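Dec 17, 2023
Message retention and link previews on the Cliveo test server

Carried over from the last entry: Raju (the desktop client) still showed disappearing messages for a while after the timer had run out. The server log was clean each time. The message was dropped from the queue on schedule, the tombstone was written, and the tombstone was delivered to both phones. Only the desktop kept the text on screen.

Setup as before. One Cliveo server on the bench machine, two phones on the Vullotby build, one laptop running Raju, all on the isolated network. Timer set to the shortest value the client allows. End-to-end encryption on, backups off, link previews on for the first half of the session and off for the second.

Run 1. Sent 93 messages from phone A to phone B with the desktop linked to B's account. All arrived on both. At expiry B cleared its list straight away. The desktop cleared 76 and left 17 in place. Restarting the client removed them, so they were not in the local database any longer, or at least were not being read back from it. Checked the database with the window still open: rows gone, text still drawn. It's the view cache.

Run 2. Same again with the desktop window minimised for the whole run. Everything was cleared when the window was restored. The fault needs the window to be open and scrolled to the bottom.

Run 3. Window open, scrolled up by one page. Cleared properly. I take this to mean that the list only asks for a redraw when the visible range changes, and at the bottom it believes the range is the same. To be confirmed against the source.

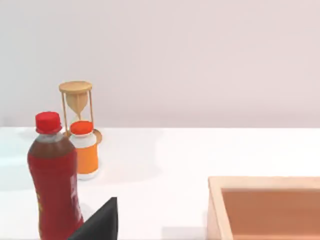

Yutong Meng thinks the scroll position is a side effect and that the real cause is the tombstone arriving before the read receipt has been acknowledged, in which case the client holds the row as pending and never goes back to it. The fix would then belong in the sync code and the list view could be left alone. Suggested holding back the receipts on purpose and repeating run 3.

Run 4. Did that. Receipts delayed by 2 seconds at the server, window scrolled up. Cleared properly again. Then the same delay with the window at the bottom: left-over messages, and more of them than in run 1. So the delay makes it worse but does not cause it. Both explanations may be partly right. Not closing this yet.

Side note on the receipt delay. The server option takes milliseconds and the config file comment says seconds. I lost most of an hour to that. Comment corrected in my branch.

Link previews

Separate matter but found on the same bench. With previews on, the sender's phone fetches the page title and thumbnail and puts them in the encrypted payload. Correct and as documented. Raju does the same when it is the sender. However, when Raju is the receiver and the thumbnail is missing, it makes its own request to the address in the message. The request goes out from the recipient's machine without the recipient having clicked on anything, and the site at the other end gets the recipient's network address.

Caught it in the packet capture. A local web page with no thumbnail was sent from A to B, and the laptop asked for it as soon as the message was drawn. Repeated with previews turned off in B's settings. Same request. The setting only controls sending.

I would rate this above the retention fault. A message left on screen is visible to someone already at the machine. The preview request tells a stranger that the message was opened, when, and from where. It also undoes a fair part of what the relay is there for.

Workaround for now: block outgoing requests from Raju to anything except the Cliveo server. Done on the bench laptop. Attachments still work as they come through the server. Map previews do not, which we can live with.

Payload sizes

Measured while the capture was running. Plain text message, one line, padded: 619 bytes on the wire. The padding step hides the length of short messages as intended. Reactions are not padded and can be told apart from text by size alone. This was noted in April and the ticket was closed as low priority. I have reopened it and attached the new capture.

Typing indicators are padded but sent at a fixed interval, so they stand out by timing instead. No ticket. Would need a decision on whether we want them on by default at all.

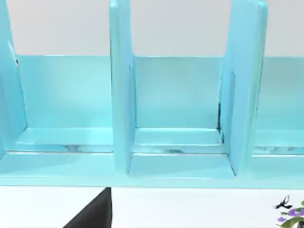 To do

Read the list view code in Raju and find where the redraw request is made. Check whether the visible range is compared by index or by message id.

Repeat run 4 with no read receipts at all. Yutong's version predicts left-over messages in every position – mine predicts them only at the bottom.

Write up the preview request as a security ticket, marked private until there is a build with the fix. Include the capture with local addresses removed.

Ask on the Bokby channel whether their fork of the client inherits the preview code. It was split off before the rewrite so it may not, but they should be told before the ticket is made public.

Try the older Vullotby build on phone B, to rule out the phone side of the sync. The old build needs the previous certificate, which expires soon.

Put the firewall rule in the bench setup notes. At present it exists only on the laptop and will go at the next reinstall.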